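Call for participants: cleaning staff wanted for a workplace study on automation

Posted Tue 30 August

Nurkach is a small research group that looks at what happens to people's jobs when machines get brought in. We don't sell robots and we don't build them. We are paid to find out whether the claims hold up, and so far we have more doubts than answers.

Lightfoot, a contract cleaning company, has been offered a two-armed floor cleaning system by its supplier, Plinunix. The sales material says the system will "free up staff for higher value work." We asked what the higher value work was. We got a slide with a sunrise on it. So we are asking the people who do the cleaning.

Who we want to hear from

People who clean offices, schools, clinics, shops or apartment buildings for pay, full time or part time, day or night. You need at least 7 months in the job. Agency workers are very welcome. Supervisors can apply too, but you'll be in a separate group and you won't see what the others say.

You don't need to know anything about computers. If you think the whole thing is a waste of money, apply. If you'd be glad to hand over the sweeping tomorrow, apply. We have plenty of managers' opinions already.

What you would do

You come to our Vosness site for 10 sessions between now and December. Each session lasts 60 minutes. In the first few you watch the arms do a cleaning job and tell us what you would have done, in what order, and what got missed. Later you work a short shift next to the system while one of us takes notes. The notes are about the machine and how the work gets divided. We don't time you and we don't score you.

We are most interested in the jobs that never make it onto a task sheet. Who moves the chairs first? Who untangles the cords, or notices that the bag in the bin is about to split? When a machine gets stuck, somebody has to stop what they're doing and go sort it out, and we'd like to know whether that time shows up on anyone's schedule. Our guess is that it doesn't, but a guess is all we have.

Sweeping up litter, Vosness site

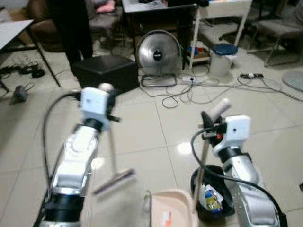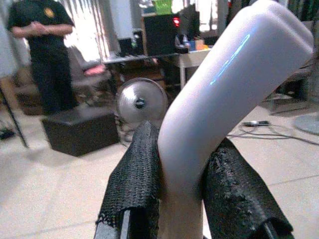 Pay and practical details

You get $700 for the full set of sessions, paid in two parts, half at the midpoint and half at the end. If you drop out early you keep what you've earned to that point. Bus fare is paid on the day. Evening slots are available, and there is parking behind the building.

What we can't promise

We can't promise that Lightfoot will listen. The company has agreed to read the report and to let us publish it without changes, and that is as far as the agreement goes. It has not agreed to protect hours. We asked for that in writing and were turned down, and you should know it before you sign up.

Your name won't appear in the report, and your employer won't be told you took part. Plinunix gets the same published version as everyone else.

How to apply

Use the form on this page or leave a message at the Vosness front desk. Tell us where you clean, what shift you work, and one part of the job you think a machine would get wrong. A couple of sentences is fine. Spanish and Polish speakers can apply in their own language and we'll set up an interpreter for the sessions.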